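# Color Bins and Loose Bricks: Sorting for Ellorell

September 11, 2026

Welcome to the sorting page! If you came over from the build pages looking for towers and drawbridges, those are still where they were. This one is all about the part before the building, when the bricks are loose and the bins come out and the whole table turns into a paint box. I love this part. I know plenty of people who build with toy bricks would happily skip it, but give me a heap of mixed pieces and a free afternoon and I'm set.

Some background for new visitors. Ellorell is our hill town, the big one with the crooked streets, and it goes on show in Clevalstead in December. Zostau is the smaller harbor town, which was finished last year and then taken apart so its bricks could go back into the pool. That left us with 2,335 pieces in one big tub, every color on top of every other color, plus a good handful of lint (the tub lives under a bench). All of it has to be split up before the new streets can go in.

The method is simple. First pass by color only, no matter what the shape is. Second pass by shape, inside each color. I've tried it the other way around and it's slower for me, because my eye finds a red plate in a pile of reds much faster than it finds a red plate in a pile of plates. Lots of builders swear by shape first, and for a really huge collection they're probably right! For a town where the roofs are all red and the ground is all greens, color first works beautifully.

## The bins

Open bins, no lids. I used to sort into boxes with hinged lids and I spent half my time propping them up with my elbow. An open plastic bin with a decent front wall keeps the pieces in and lets you drop one from a few inches up, and you get that nice rattle when it lands. Deep is fine for storage, but shallow is better for sorting, so I can see what I've got without digging. 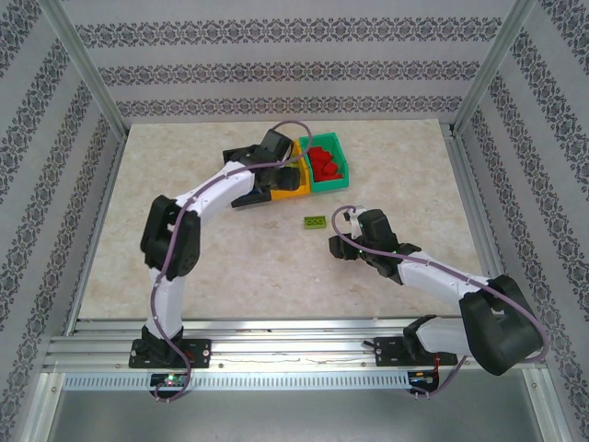 Reds are always the most fun color to sort for Ellorell — every roof in the upper town is red, and so are the chimneys, the awnings on the market street and the doors of the two inns. I like to get them collected early so I can start thinking about rooflines. A bin doesn't have to match what goes in it, either, and I've come to prefer it when it doesn't. Look at how the bright red pieces jump out of that teal-green bin! Red bricks in a red bin turn into one big blur, and the little ones hide in the corners. The bins standing right up next to each other is how I like them, too, even when the row ends up a bit crooked. Gaps between bins are where small parts go to vanish. And I have a real soft spot for the olive-green brick lying on its own below the row, studs up. Olive is one of my favorite colors for Ellorell, and I never have enough of it.

## Greens

Ah, the greens. When we started out I had a single bin for green, and it was a mess. Ellorell uses a dark green for the pines, a bright one for the park, olive for the dry slopes below the wall, and a yellowish green for new growth along the stream. In one heap they fight with each other, and under the evening lamp I've put olive in with dark tan more than once.

So now greens get their own session, in daylight, near the window. I put one known piece of each shade down in front of me and hold the doubtful ones against it. It's slow but lovely work, and by the end you start seeing olive everywhere. I found myself admiring a raincoat.

## Blues

Zostau was mostly blue, being a harbor, so we have far more of it than a hill town could ever use. The transparent blues are going into the stream and the fountain in the lower square. The dark blues were going to be left in storage until we tried a few as slate on the watchtower, mixed in with the dark grays, and they look wonderful there. From across the room you'd just call it slate. Up close it has this deep, inky shimmer to it, and I can't stop looking at it.

## Odds and ends

Every sort has a tray for things that aren't anything else. Ours has:

- wheels with no axles
- one half of a hinge, several times over
- windows with a scratch across them (these go on the backs of houses)
- flowers, which I refuse to sort because they look so cheerful in a heap
- bricks with a chewed corner, source known, forgiven

The 26 lampposts have a drawer to themselves. They snap if you look at them wrong and there's one planned for every bend in the main street, with no spares.

## The tabletop

A flat, pale surface makes a huge difference. We sorted on a patterned cloth for a whole winter and I still find pieces folded up in it. Plain beige or light gray is best for me, something that shows a dark brick and a bright brick equally well. White is good too, but it's tiring after a couple of hours and the white plates disappear on it. If all you've got is a dark table, a big sheet of paper taped down at the corners does the job.

Leave yourself some clear space in front of the bins as well. I tip out only a little at a time, spread it thin with the side of my hand, and pick the easy colors first. What's left over practically sorts itself.

## What's next

The shape pass comes after this, and it's going to be a long one. Roof slopes first, then plates, then everything with a curve in it. The Vlachou bridge still needs 18 matching arches and I'm sure of 7, so if the rest are in the tub I'll be dancing. If they aren't, the bridge gets shorter and the stream gets narrower, and I already have a sketch for that version which I like nearly as well.

Then it's on to the fun of laying out the streets. I've got the upper town drawn on squared paper, with the inns facing each other across the well and a flight of steps that will use up around half the light gray. The wall goes in last, once everything inside it has stopped moving around.

If you have your own way of sorting, I'd love to hear it, especially if you've cracked the problem of clear pieces. Mine are in a jam jar, unsorted, and they look so pretty on the windowsill that I'm in no hurry to tip them out.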